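April, late, should be asleep

Feet are killing me but I want to get this down before it all runs together. Went to the open day at Drekedis this afternoon, the one I'd had stuck on the fridge since forever. The bus out to Mestholm takes forty minutes and drops you on the wrong side of the highway, so I got there sweaty and a bit cross, and then the woman at the desk handed me a sticker with the number 373 on it and a free cookie, and I cheered right up. (Oatmeal. Kind of dry. Ate it anyway.)

They split us into groups and mine went to the big hall first, the Vanthorpe hall, where they had a packing line running behind plexiglass. It was fine! Very loud. Boxes went one way, boxes came back the other way, and a man with a headset told us how many an hour and I forgot the number before he'd finished the sentence. A little boy in front of me asked if the boxes had anything in them and the man said no, and you could feel the whole group lose interest at once.

But then upstairs, room 222, oh, I could have stayed there till they threw me out. It was a row of white booths, each with a pair of robot arms inside, and the arms were picking up toys! Plain old kid stuff, the kind I used to step on in the dark when mine were small. The job was getting them into a little white tray. I'd pictured robots as these fast, slamming things, and the pair I watched moved like my grandmother looking for her glasses. Reach, stop, think about it, reach a bit more. I caught myself leaning to one side to help, like you do with bowling.

I stood at the second booth for ages. Somebody near me was whispering "go on, go on" under her breath every time a gripper closed, and when one of them dropped a piece we all groaned together, total strangers. It just went back for it. No sulking. I said to the guide that I'd have quit by then and she laughed, though I think she'd heard that one a few times today.

I asked her why toys, and she said they're all different shapes and cheap to replace, and a round thing and a skinny thing need to be held in completely different ways. Made sense. I tried it with my own hand on the bus home, pinching my pen and then my keys with two fingers only, and it's harder than you'd think. The keys ended up on the floor under somebody's stroller.

There was a talk at 3 in the Usmani room and I went mostly for the chairs. A lot of slides. I wrote down "ask about the hand" on the back of my program and now I have no idea what I meant by it. The coffee was good, though, real cups and everything, and I had 2.

Still not sure what I think about it all. Part of me wants one for the laundry and part of me would hate having it in the house while I slept. I did buy the mug.

Need to call the dentist tomorrow, and the rent check is still sitting on the hall table. I'm adding my picture from upstairs and then lights out.

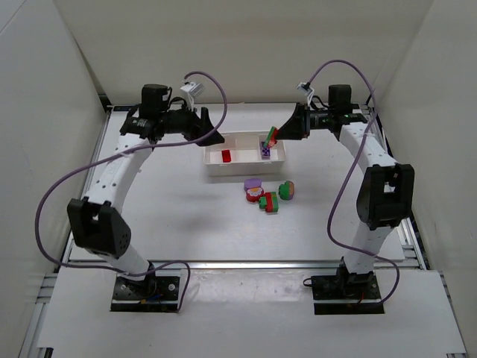

Room 222, the green stick with the red tip, held over the tray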